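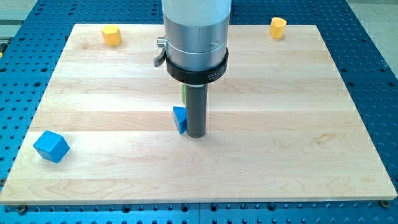 Can a Robot Clear My Kitchen Table Yet?
Project report, Intro to Automation
Garnet Chan

My grandmother asked me last September when she could buy a robot that tidies up. I told her I'd look into it, and then I needed a project topic, so here we are.

I went in thinking the answer was going to be "pretty soon" (I watch a lot of robot videos, okay?). I picked the most boring part of tidying I could think of, which is moving stuff across a flat surface. Think of how you clear a table before dinner. You don't pick up every single thing. You shove the mail to one side with your forearm, nudge the salt over, slide the cup back with a finger. People push things all day long without thinking about it, and stores do it too, when someone pulls all the cans to the front of a shelf.

So my question was whether an arm with no hand at all, only a plain rod pointing down, could do that kind of work from spoken-style instructions. "Push the blue triangle over to the yellow hexagon." "Move the cube away from the edge." That sort of thing. The blocks are standing in for mugs and mail. I know a block is easier than a mug, and I'll get to that.

How I did it

I wrote out a set of instructions in the words my family would use and sorted them into 3 groups: push one thing next to another thing, push one thing into an open spot, and line things up. Every instruction got 3 tries. Between tries I put the blocks back by hand, and I'll admit my "same starting position" got a little sloppy as the afternoon went on. If I did it over I would make a paper template first.

A try counted as good if a person looking at the board would say "yep, that's what I asked for." My lab partner scored too, and when we disagreed we talked it out, which took way longer than the pushing did!

What went well

Pushing a block into an open spot was the best group by far. There's lots of room for error when "over there" is the whole target. The arm would come down beside the block, lean on it, and off it went, usually a bit crooked but close enough for a dinner table.

It was also nice about wording. "Scoot," "slide" and "shove" all got treated the same, and I really expected at least one of those to trip it up.

What didn't

Corners. Oh my gosh, corners. If the rod pushes a block off center, the block spins, and now the flat side you were pushing on is facing somewhere else. The triangle was the worst for this. You and I would feel it start to turn and shift a finger over. The arm had to back off, come around and start again, and on 2 of the line-up instructions it never got there in any try.

The other trouble was neighbors. When two blocks were close together, the arm would move the one I asked for and drag the other along for the ride. With blocks, who cares. With my grandmother's teacups, I care a lot.

It's slow, too. I could have cleared the board with one hand in the time it took to plan a single push.

So, can it?

For a kitchen table, no. For a shop shelf where everything is the same shape and stays upright, I'd say maybe, with a person nearby. A push can't lift anything over anything, and real tables have soft things, wet things and things that tip. My blocks don't spill.

If I get to continue this next term there are 2 changes I want to make. One is adding objects with a bit of weight up high, like a cup with something in it. The other is letting the instructions change halfway through ("no, the other one"), the way they do at my house.

I called my grandmother with the results. She's keeping the dish rack where it is and wants to know about vacuums.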